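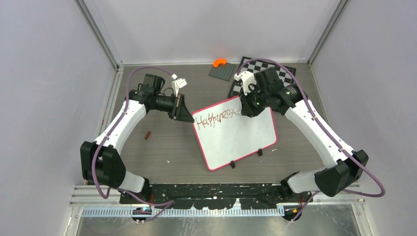 Whiteboard bench, notebook entry, October

Word for the session: Happiness. Board is the small one with the pink-red border. Marker is the M&G with the white barrel. Starting at 14:10, L. Montes on the sheet as second reader.

1. Board and surface

The two black clips stay on the lower edge. They do as feet, and without them the board slides on the gray top when the pen comes down near a corner. The board sits at a slight tilt. I left it that way and will measure slant against the board edge, not the table.

Before the session the surface was wiped with a dry cloth, then with Graline cleaner, then dry again. Left 2 minutes before the first stroke. The Altex cloths shed lint, which gets into the nib and leaves a split line, so they are back in the drawer for bench use only. Use the Casado ones for boards.

Lettering runs along the upper part of the board. The lower part is to be kept clear for a second line if the first one is legible enough to compare against.

2. Marker

Nose cone is worn and off-white, tip is dark felt. Pen log has this one at 34 sessions. The cutoff we agreed on is 40, so it has a few left, but the felt should be checked under the loupe each time from now on.
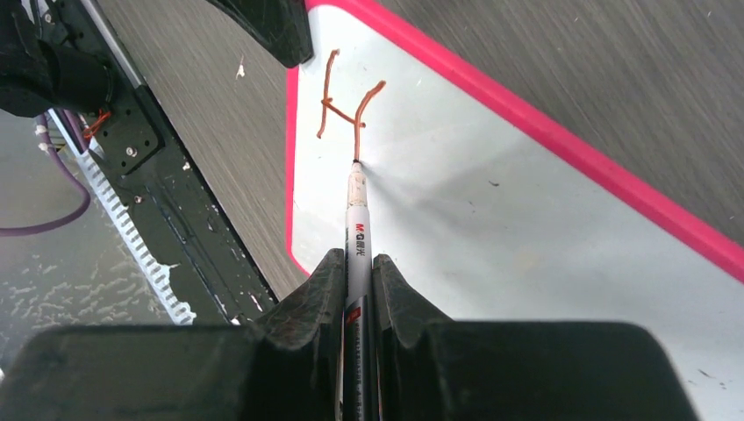
3. Notes on the H

The H is the letter I care about most in this word. It has three strokes, two joints, and nothing to hide a bad start. Points for the scoring sheet:

Left stroke has a small hook near the top and a curve in it. Score as hooked entry.

Crossbar is diagonal with respect to the uprights. It meets both of them, so no gap penalty.

Right stroke begins in a curl, bends, then runs straight. The curl goes down as a separate feature from the hook. Leandro wants them merged into one column. I disagree, as the hook is short and the curl changes the direction of the whole stroke.

Ink is thicker and darker at the joints where strokes overlap. Do not read this as extra pressure. Line width should be taken at mid-stroke only.

Line is wobbly overall. Legibility of the letter is not affected, in my reading.

4. Open items

Color name on the sheet. I have been writing "red" and Leandro "orange" for the same ink, and the Emilside sheets use a third term. Pick one and fix the back entries.

Order more clips. Spare set is down to 2.

Slant template needs recutting, the long edge is no longer true.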